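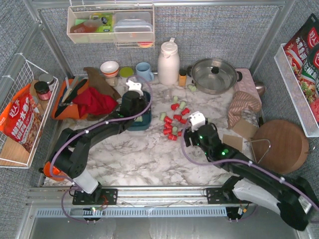 Small Kitchen Counters: Frequently Asked Questions

Questions sent in by readers of the Skulgate kitchen pages, answered by Eusebio Zapata. Last looked over in October.

Do I really need to keep things off the counter?

No. The clear counter is a showroom idea, and the people who push it tend to have a pantry behind a second door. A counter with a thermos, a mug, a pot and a bowl on it belongs to a person who eats. What I would question is the middle. If you can't put a cutting board down flat without shoving something first, you have a problem, and a new set of canisters won't fix it.

Is lining things up along the back wall a good system?

It's a fair one, and I say that grudgingly. A row at the back, like the one in the picture at the top of this page, leaves the front of the counter for work. It stops being a good system when you start a second row in front of the first. Then you're reaching over the mug to get to the thermos, and sooner or later the mug goes.

Keep it to one row. Tall things can go anywhere in it as long as you aren't reaching over them for something short. Bowls with nothing in them don't need to be there at all.

Should the pot live on the counter?

If you use it every day, yes. If you use it when your sister visits, no. I've read a lot of advice about "displaying" cookware and I don't believe any of it. A pot on display collects grease on the lid and you wash it twice as often.

Does a quilted pad do anything a folded towel doesn't?

Less than the label claims. A thick dry towel folded over a few times will protect most counters from a warm pot. The pad has two advantages: it stays the same thickness all over, and you don't dry your hands on it and then put a hot pot on the damp spot. Damp cloth passes heat through quickly, so that second point matters. I would not pay extra for a pad that matches the curtains. A ladle can sit on the edge of one between stirs, though then you have a pad to wash.

What about marble-patterned counters? Are they tougher than they look?

A pattern tells you nothing about what's underneath. Find out what yours is made of before you trust it with heat or lemon juice. If you rent and can't find out, treat it as the delicate kind and use a pad and a board.

I was quoted 723 dollars for a counter organizer from Veltow. Is it worth it?

I can't see how. For that money you get tiers, and tiers are shelves you have to dust. Singhal makes a plain one for 266 and I wouldn't buy that either until I had gone a month with nothing. Most readers who write to me about organizers already own one, and it's full.

How should I store a round wooden cutting board?

Standing up, with air on both sides. A thin wire stand is fine and about the only counter gadget I'll defend. Corners are good for this because the board is out of the way and won't get knocked. Don't lay a washed board flat on the counter to dry. The underside stays wet and the board can warp.

Where do lids go?

On the thing they fit. Small lids, the flat plastic kind, wander off faster than anything else in a kitchen. If you have one lying by itself and you can't name its container, give it until the end of the month.

I unpack my groceries onto the counter and then never finish. Any trick?

I distrust tricks. Bring in one bag and empty it completely before the next one comes through the door. A bag left open with things piled on top turns into furniture by the evening, and people start cooking around it. Start with the small loose items, the ones that scatter and roll. Tip them into a bowl if you haven't got a jar ready. A wide bowl beats a glass for this, whatever size the glass is.

Can I keep a flattened cardboard box to use again?

You can. Will you? Slide it down beside the fridge and write the date on it. Under a cloth on the counter it will be there in spring.

Do timed tidying routines work?

The Grirnis method asks for 12 minutes every night at 9 p.m. with a timer running. I tried it. The timer was annoying and the counter was no better than when I wiped it down while the kettle boiled. If the timer helps you, keep the timer. Don't buy theirs.

Can you recommend a product for all this?

No, and please stop sending me samples.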